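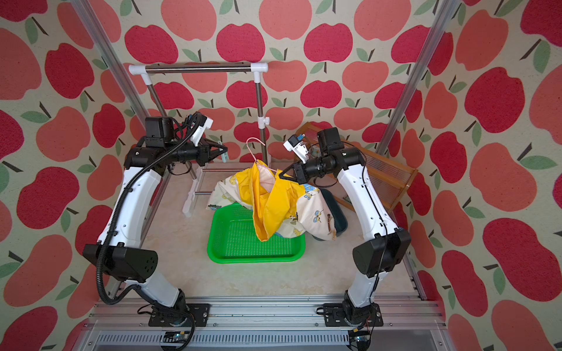
A neighbor told us once that she had given up on drying racks altogether, that every one she had ever bought leaned to the left by spring and dropped her socks behind the radiator. We think about her a lot at Jellora. She is, in a way, the reason we got going, and she has one of our racks in her hallway now (it stands up straight, we went over and checked!).

Jellora is a small shop in Dratham that sells things for drying clothes indoors. Racks, pegs, clips, hangers, lines that pull out over the bathtub, and all the little joints and feet that go missing when you move house. We started with 5 products on one shelf at the back of Lambrechts, the hardware store on the corner, and they were kind enough to let us stay there until the boxes began getting in the way of the paint. These days we have our own front door at 813 Asness Road, with a bell that sticks in damp weather, and 99 different items at last tally, counting spare parts.

We're fond of the plain steel tube rack with white plastic connectors, the kind with one bar across the top and a knob on the side pole. It suits a corner of a bedroom or the end of a hall, and it holds a shirt on a hanger as happily as a pair of jeans folded over. If you have only ever used the wide folding sort, try one upright rack beside it and see which one you reach for. Most of us at the shop ended up with both.

Then there are the clips, and we could talk about clips all afternoon. Wooden ones are lovely on an outdoor line but can mark a pale blouse if they've been left out in the rain. Plastic ones wipe clean and come in cheerful colors - the light teal is a favorite of ours - and a good one should open easily with finger and thumb and still hang on to a heavy towel. Clip a T-shirt at the hem or under the arms, never at the shoulders, unless you enjoy little peaks in your sleeves.

We also believe, perhaps more than we should, in a nice wall behind the washing. Laundry hangs around for a day or two in most homes, so why not give it some company? Ours is apple wallpaper, big fruit in red and salmon pink on pale beige, and a yellow garment looks very well in front of it.

Every November we hold a repair evening, starting at five, when you can bring in a wobbly rack and we'll find the foot or connector it needs. We've kept roughly 5 drawers of odd parts for just that purpose. There's tea, and usually somebody's banana bread. The rest of the year, bring your rack in whenever the door is open, or send us a note with the width of the tube, and we'll have a rummage.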